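Surface Cleaning and Residue on Shared Study Tables
Project report, Introduction to Environmental Health
Danjuma Adeleke
Sunday, May 18, 2025

1. Background

Shared tables in the Kuo Library are used by several students per day and are wiped by the cleaning crew once each evening. Complaints about sticky or streaked tabletops were the starting point for this project. The question was whether the streaks come from food and drink or from the cleaning product itself. Cleaner that is mixed too strong leaves a film when the water evaporates, and the film then holds dust and skin oil.

2. Method

Six tables on the second floor were selected. All have light-colored tops of the same age. Three were wiped with the cleaner at the strength used by the crew, and three with the cleaner at half that strength, followed by a second pass with plain water. The same type of microfiber cloth was used on all tables, folded in four and turned after each pass.

Residue was measured by wiping a marked square with a pre-weighed damp pad, drying the pad overnight, and weighing it again. The square was 400 square centimeters. Samples were taken in the morning, before the floor opened. A blank pad was handled in the same way each day to correct for moisture picked up from the air.

Gloss was judged by eye with a desk lamp held low over the surface. This is a weak method, but the department's gloss meter was out for repair until June.
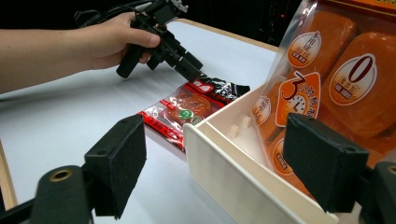
Figure 1. Pale tabletop with a thin tan wooden rim along the far edge.

3. Results

Over the sampling period 157 pads were weighed, including blanks. Two were dropped from the analysis after the bag was found open. Tables wiped at full strength gave higher residue on every sampling day. The average difference between the two groups was around 2 milligrams per square. Under the lamp, the full-strength tables showed curved streaks that followed the path of the cloth. The rinsed tables had fewer streaks, mostly near the corners.

4. Discussion

The results fit the idea that much of the film is dried cleaner. They do not rule out food and drink, which were not tested separately. The rinse and the lower strength were also changed together, so their effects cannot be separated. A follow-up should treat them as two variables and include a water-only group.

Seat use was not recorded. Tables near the windows are usually taken first, and both groups included one window table, which should reduce the bias but does not remove it.

5. Remaining work

The raw weights still need to be entered in the course spreadsheet. Bukow Hall has darker tables, and streaks may be easier to see there. Permission to sample in that building has been requested.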